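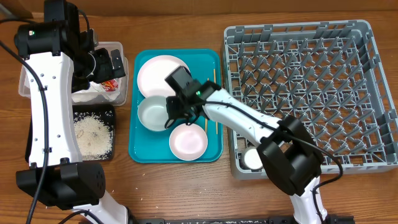
Fig. 1. Rice tray and clear storage on a wooden worktop, with the dish rack to hand.

Section 4: Measuring and Soaking Your Rice

Welcome back! If you have worked through Section 3, your Kobori rice cooker has had its first rinse-out and is standing somewhere level, with a bit of room above the lid for steam. Now for the rice itself, which deserves a little more patience than most of us give it on a weeknight.

1. Lift out the inner pot and put it on the worktop. Please don't measure rice straight into the cooker, as stray grains love to slip down beside the heating plate and they are a dreadful nuisance to get out again.

2. Fill your measuring cup and level it off with the back of a knife. Any cup will do so long as you use the same one for the rice and the water.

3. Tip the rice into the inner pot, cover it with cold water and swirl gently with your fingers. Pour the cloudy water away and do it again until it runs nearly clear (a faint haze is quite all right).
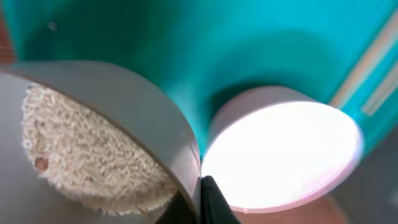 Fig. 2. A grey cup of uncooked white rice, heaped.

4. Drain well, then add fresh water up to the line inside the pot. For 2 cups of white rice, that means the line marked 2. If you like your rice softer, as Effie Dow in our test kitchen certainly does, go a whisker over.

5. Leave the rice to soak for half an hour. Older rice is glad of a bit longer.

6. Dry the outside of the pot thoroughly, especially underneath, and lower it into the cooker. Give it a small turn each way so that it sits flat.

7. Close the lid until it clicks, plug in at the wall and press COOK.

Caution: Never fill the pot above the top line. Starchy water will bubble up through the steam vent, and it is very hot.

Caution: The cooker draws 600 watts. Do not run it from an extension lead shared with a kettle or toaster.

Note: Brown rice needs more water and has its own scale on the other side of the pot. See Section 5, where Misaki Nakajima has also kindly shared her mushroom rice.

Note: If the light flashes and nothing happens, the pot is probably not seated properly. Unplug the cooker, let it cool and repeat step 6.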